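3.2 Folding practice at the sorting table

The second part of the study concerns the folding of small household cloths. Work was carried out in the linen room of the Kutport day center, where donated and laundered textiles are sorted before they are returned to the shelves. The room was chosen for its plain tables and for the regular hours kept by its users. Observation ran through June, always in the morning, with Sunday left out. In all, 200 folded pieces were recorded, 100 of them made by people who fold as part of their paid work and 100 by people who fold only at home.

We use the term "bundle" for any cloth that has been folded and left at rest on the table, whether or not its edges meet. The term "stack" is kept for bundles placed on top of one another with their long sides in line. Much of the literature on domestic work treats the bundle as a failed or unfinished stack. Our records do not support this reading. Many participants made bundles on purpose and were able to say what they were for: a piece to be used again the same day, a piece waiting for its pair, or a piece of doubtful size that had yet to be given a shelf.

Pieces of two colors laid together were a frequent case. Participants in both groups tended to place the darker cloth underneath and to let a part of it show at one side. Figure 2 gives three views from the table.

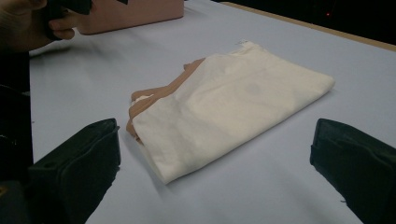 Girish Vishwakarma objected, on reading an early draft of this section, that the showing edge should not be taken as a signal of any kind. In his view a lower cloth shows because it was larger or was laid down first, and a folder who is asked about it will supply a reason after the fact. He would have preferred that we measure the pieces flat before asking anyone to explain them. The point is a fair one, and the interviews were reordered in response: for the second half of the month, questions about intent were put only after the cloths had been opened and measured. The change had little effect on the answers given. Participants who had called the lower edge a marker before the reordering went on calling it one, and those who had no view of it did not acquire one.

The placing of care labels was also recorded. Under the Mudarano scheme, which we adopted with small changes, a label may be enclosed, exposed on the upper face, or exposed at a fold line. Paid folders enclosed the label more often when a bundle was meant for the shelf. Home folders showed no clear habit. Jummai Obi, who coded the label data, found that the third position was the hardest to assign, as a narrow tag lying along a fold can pass for part of the cloth itself. Such pieces were coded twice, on different days, and 8 of them were set aside when the two codings did not agree.
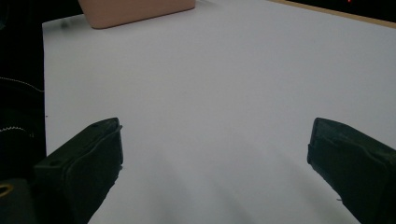

The surface on which folding is done has received little attention. Handbooks such as the one prepared by Leclerc for institutional laundries give a table height and say nothing of color or light. Our participants had more to say. A broad white top with a matte finish was described as restful to work on, although several people remarked that soft shadows of the kind that spread over its lower half made it harder to judge the edge of a pale cloth. Two participants moved to the other side of the table for this reason. Others felt for the edge with the side of the hand and did not look down at all. We have therefore added surface and light to the record sheet, which in its first version listed only the cloth, the folder, and the number of folds.

Differences between the groups were smaller than expected in the matter of squareness. Paid folders worked faster, but their bundles were not more regular when the cloth was soft and the piece was folded alone. Squareness rose in both groups as soon as a second bundle was to be placed on the first, and it fell again for the last piece of the morning. This suggests that a square fold is made for the sake of the stack and has little value to the folder outside it.

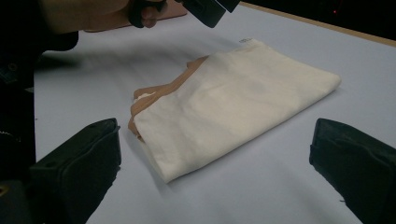 Rounded ends and curled edges were accordingly left out of the error count for single bundles and kept in the count for stacks. Khải Doãn and Aminu Isah applied the rule separately to the full set of records. Where they differed, the piece was discussed with the first author and a final code was entered. The rule does not cover cloths folded around another object, which are treated in Section 3.3 together with the Pusero wrapping records.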